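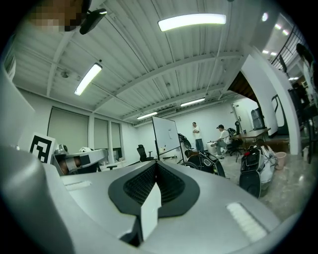
Hinds Collection Room - Pre-Session Safety and Equipment Checklist
Project: Utance demonstration set, hand-held grippers
Inspection date: Jan 17, 2026
Inspector: Rochelle Donnelly
Session lead: Rangi Ormsby

1. Walkways between work surface and exit clear
Result: Pass
Comment: Keep the doorway side free of chairs during recording.

2. Loose cables secured
Result: Action required
Comment: Cables draped over wheeled units must be coiled and tied before any unit is moved. Assigned to R. Ormsby.

3. Wheeled robots powered down and parked while hand-held recording is under way
Result: Pass
Comment: Power state confirmed at the switch on each unit.

4. Gripper housing, fingers and fasteners
Result: Pass with comment
Comment: Left finger of gripper 3 closes slowly. It may be used for practice only until Feltar supplies the replacement spring.

5. Marker board upright and flat, pattern clean
Result: Pass
Comment: Recheck after every break. Takes recorded with a shifted board are to be marked as rejects - they should not be corrected by hand afterward.

6. Window shades lowered, ceiling lights on
Result: Pass

7. Storage and battery
Result: Pass
Comment: Batteries at 90 percent or higher at start. Files must be copied to the Drivotico server within 72 hours.

8. Consent forms on file for all persons who may be recorded
Result: Pass
Comment: Faces are blurred before examples are released for training. Staff not taking part should remain toward the back of the room.

9. Previous session log reviewed
Result: Pass with comment
Comment: 139 takes logged, several without a task label. Operators are reminded to enter the label before closing the gripper for the first time.

Overall: Recording may begin once item 2 is closed.
Next full inspection: June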